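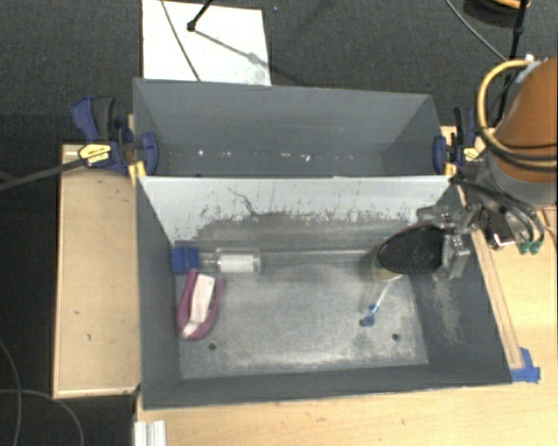
Re: [portwatch] Zillmont held at anchorage, any word on the cargo?

Hi all,

Catching up on the thread after a long shift, so forgive me if I repeat something. I've been following the Zillmont business since January and I think we're mixing up two different things, the detention itself and the export license question. On the earlier message:

> Does anyone know why they're still sitting on the whole ship? I read
> that only 2 containers were flagged, and that they're machine parts
> with a perfectly ordinary civilian use. If the paperwork from
> Ingvarsson is in order I don't see what customs is waiting for. Also,
> one article says the goods were headed for Vutau and another says
> Vutau is just where they change ships. Which is it?

Yes, 2 containers is the figure I have too. But "ordinary civilian use" doesn't settle much when you're talking about dual-use goods. That's the whole point of the category! Pumps, valves, certain grades of steel, machine tools — loads of things can go into a dairy or into a missile plant, and the control lists go by the specs (tolerances, materials, how much pressure it can take) before anybody gets to who's buying. So the shipper can be completely sincere about the dairy and still need a license.

As for Ingvarsson, they're the freight forwarder. They didn't make the stuff and they didn't buy it. Their papers being in order tells you the boxes were booked properly and that's about it. What customs will want is the end-user certificate, and I haven't seen a single report that says whether there is one. If somebody has, please post the link, I'd love to read it.

On Vutau, I'm pretty sure it's the transshipment port. The manifest summary that went around gives it as port of discharge, which a lot of reporters read as "destination," and the consignee there is Nimanwood, a trading company. A trading company as consignee isn't suspicious by itself (half the world's cargo moves that way) but it does mean the trail stops right where an inspector would want it to keep going.

Why hold the whole ship? My guess is it's a stowage problem. If the two boxes are down under a stack you can't just pluck them out at anchor, you need a berth and a crane, and the terminal has been backed up for weeks. One of the shipping papers said the hold order runs 45 days and can be extended to 75, so I wouldn't expect her to sail soon. I feel for the crew, frankly.

One more thing — the number 3136 that keeps popping up in the comments is NOT a tariff code. It's the docket number on the detention notice. I made the same mistake and spent a whole evening looking it up in the schedule.

Will post again if the hearing date moves.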